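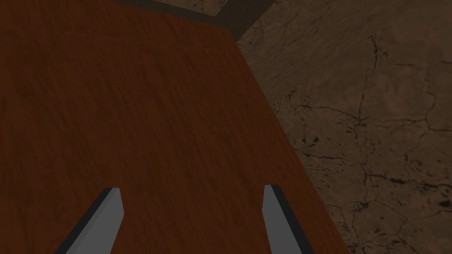

Is a yearly re-oil worth it or just a way to sell more oil?

gumleaf_rd
Posts: 777
Bought a dining table from Koletti in autumn and the bloke at the counter told me it needs re-oiling every year "for the life of the piece". He then tried to sell me a care kit. I'm suspicious of any advice that comes with a price tag on it. My parents had a table for decades and I never once saw either of them oil it. Has anyone here skipped it and had the thing fall apart?

plankton_4
Re: Is a yearly re-oil worth it
Depends what's on it now. If the factory finish is a lacquer, oil will sit on top and go sticky, and you've paid for the privilege. A lot of what gets sold as an oiled finish has a clear coat over it. Did they tell you what the finish was?

gumleaf_rd
"Natural protective finish". So no.

sawdust_mum
That's a marketing phrase, it could be anything. Put a drop of water somewhere out of sight and leave it for 5 minutes. If it soaks in and goes dark you've got oil or bare timber. If it just sits there, it's probably sealed and you can leave your wallet alone.
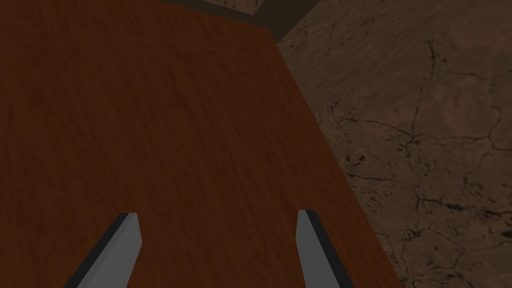 I'd do that before listening to any of us, me included. People on this board argue about finishes for pages without asking what the finish is.

brinewell
Have to disagree with the water test. Fresh oil beads water as well, so does wax. All it tells you is whether the surface is thirsty today. My Ormsby sideboard beaded beautifully for a year and then got rings from every cup that went near it. It was oiled the whole time and I'd convinced myself it was lacquer.

sawdust_mum
Fair enough, it's a rough check. But if it's beading today he doesn't need to oil it today, and that was the question.

plankton_4
What did you put on the sideboard in the end?

brinewell
Brosance hardwax, the small tin. Two thin coats. It's fine. I wouldn't say it's the miracle the label makes out, and it smelled for a week. Rings have mostly stopped but we also started using coasters, so who knows which one did it.

gumleaf_rd
See, this is what bugs me. Everyone who oils also gets more careful at the same time, then the oil gets the credit.

tin_of_bolts
I worked in a furniture showroom for 4 years (not Koletti) and we were told to mention the care kit with every sale, lacquered stuff included. Laminate too, if the customer looked keen. Take from that what you like.

In fairness, there are oiled tops that dry out badly, mainly ones parked next to a heater or in full sun. Those do need something. Kitchen cupboard doors near the stove are another one, they cop steam and grease all day.

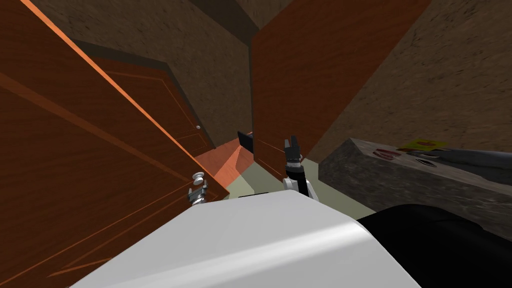
Can I use cooking oil from the pantry if the top does turn out to be oiled? Don't, it never cures properly and after a few months it goes tacky and starts to smell off.

brinewell
Agree on the pantry oil. Someone always turns up swearing by olive oil and lemon juice. Salad dressing.

gumleaf_rd
Right, I did the drop of water under the lip at the end. Sat there like a marble, wiped off, no mark. I know, I know, brinewell, doesn't prove anything.

brinewell
It doesn't! Email them and ask for the name of the product they spray on it. If they can't tell you, I'd want to know how they came up with once a year.

bluetongue88
Coming at this from the other side. I've got a Bomside table, proper oiled top, and I do it every spring. Costs me one rag and an hour. It's my furniture and I like how it looks after. I don't get the outrage over a tin of oil.

plankton_4
No outrage, you know what yours is. He's being told to do it by someone who can't name the finish. I've seen a lacquered top ruined that way, had to be stripped right back, and the quote was 1,000 dollars.

bluetongue88
For one table? I'd be more sceptical of that quote than of the oil.

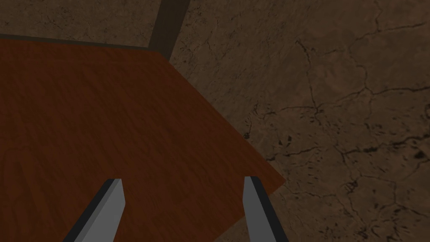
Reddish-brown top, nothing on it, grain running in long streaks.

tin_of_bolts
That colour tells you next to nothing, by the way. Stain can get almost any timber to that red. Same goes for "mahogany" on a price tag, ask if they mean the wood or the colour.

gumleaf_rd
Emailed Koletti. Reply says it is "a premium blend" and there's a link to the care kit.

sawdust_mum
Damp cloth, dry cloth, and ask them again in October.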